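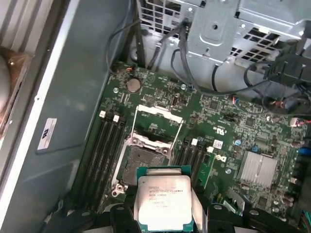 Frequently Asked Questions: The Thursday Fiction Table

Who runs this?
Cornel Roman, who taught Sunday school for eight years before anyone noticed he was mostly assigning novels. Complaints about the reading list go to him. Complaints about the coffee go to whoever made it.

Is this a Bible study?
No. Hatitz Chapel has three of those and they are all better attended. We read novels, mainly fantasy and science fiction, and talk about what they assume about God, evil, death and so on. Scripture comes up a lot. So do dragons.

Do you approve of every book you read?
We don't approve of most of them. We spent all of December on a trilogy in which the priests are villains, the gods are frauds and the hero's moral reasoning would embarrass a raccoon. It was our liveliest month.

Isn't magic in a story the same as magic in real life?
Some of our members think it's close enough to stay away from, and they read the alternate title. The rest of us tend to ask what the magic is doing in the story. Is it a gift, a tool, a shortcut to power, a way for the author to get out of chapter 30? Deuteronomy 18 is plain about divination and calling up the dead, and we don't pretend otherwise. Whether a glowing sword falls under it is something you can argue about over pie.

My teenager wants to come. How old is old enough?
Fourteen, with a parent's okay. Please read the book yourself first. "It had a castle on the cover" has not worked out well as a screening method.

What about artificial minds? My son says a robot could have a soul.
Your son will like our spring book. Genesis says people are made in the image of God and says nothing about anything people make in theirs. Beyond that, we have 81 opinions and a time limit.

How long are the books?
We try to stay near 300 pages. Fantasy authors do not try to help us with this.

Do I have to finish the book?
You should. If you haven't, you may still talk, but you lose the right to say the ending is a cop-out.

Can I suggest a title?
Yes, in writing, with one paragraph on why a Christian might want to read it and one on why a Christian might not. If the second paragraph is blank, we send it back.

When and where do you meet?
Thursdays at 8 p.m. in the Giáp Room, past the kitchen. The door sticks. Push.

Last updated April 13, 2020. We are meeting by video until further notice, so ignore what we said about the door.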